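Move-in guide, corridor offices. Section 5: cabinet, binders, desk, chair

Read once before you start. Allow 19 minutes per workplace, less if the cabinet doors are already adjusted.

### 5.1 Cabinet

1. Open both doors, upper and lower. All the way.
2. Check the hinges. Loose screw: hand tighten, quarter turn more, stop.
3. Shelf level? Push down on the front corners. If it rocks, pull it and reseat the pins.
4. Knobs. Same thing, finger tight plus a bit.

**Caution:** don't lean on an open door. The wood around the hinge tears out and Kuhlmann won't take the cabinet back.
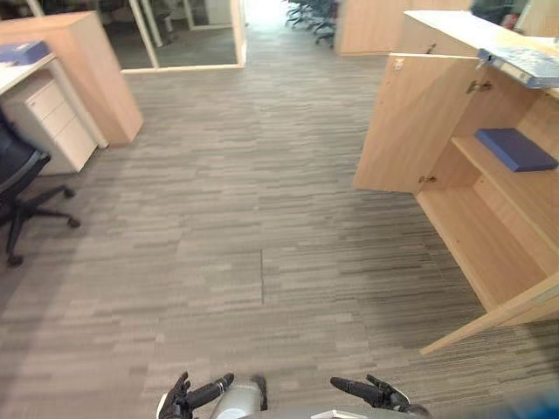 *Fig. 5-1. Cabinet with upper and lower doors open, lower compartment empty.*

Lower compartment stays empty till the Dranden boxes are signed off. Yes, even if you're short on space.

### 5.2 Desk and walkway

1. Drawer pedestal goes under the desk, clear of your knees.
2. Roll the chair back in when you leave. Corridor has to stay passable.
3. Pick up scraps off the carpet. Tape ends, paper, film. The vacum only comes through in the evening.
4. One binder on the desk at a time, flat, toward the back.
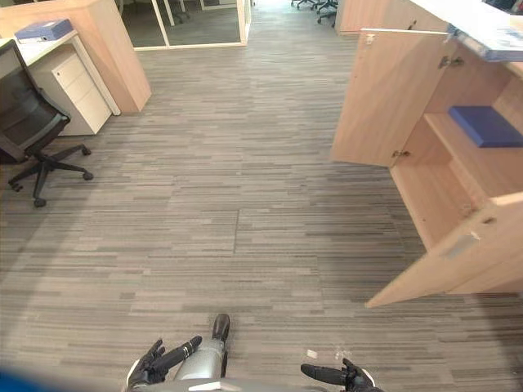
**Tidammont Office Services / Workplace Setup**

Carpet tiles: if a seam lifts, don't glue it yourself. Put a chair over it, call ext. 134.

### 5.3 Binders

1. New binders come wrapped. Leave the film on untill you have the label text.
2. Label first, then shelve. Write on the strip on the spine, block letters.
3. Current binder on the upper level, older ones below once that space is released.
4. Max 12 per shelf. More than that and it sags.
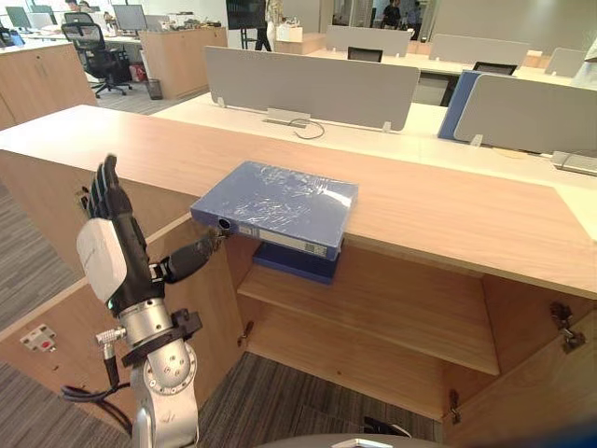 *Fig. 5-3. Blue binder still in its film on the cabinet top, a second one on the upper level.*

**Note:** cabinet top is for sorting only. Clear it by end of day. Keep the outlet on the side panel reachable, no boxes against it.

### 5.4 Chair

1. Sit. Feet flat.
2. Seat height first, then armrests. Other way round and you do it twice.
3. Armrest wobbles? Get down and look under the seat, where the support meets the bracket.
4. Find the screw. Snug it up with the hand driver, no power tools.
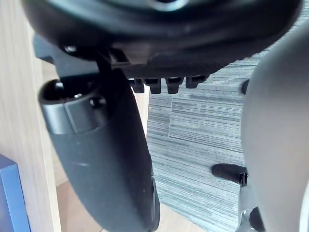
5. Try the armrest again. Still moving, tag the chair and swap it for a spare from the Pollano room.
6. Wipe the dust off while you're down there.

**Caution:** keep fingers out from under the seat when somebody's sitting on it.

Missing parts, wrong keys, anything else: Waltraud Albers, mornings. Put the cabinet number in the subject line.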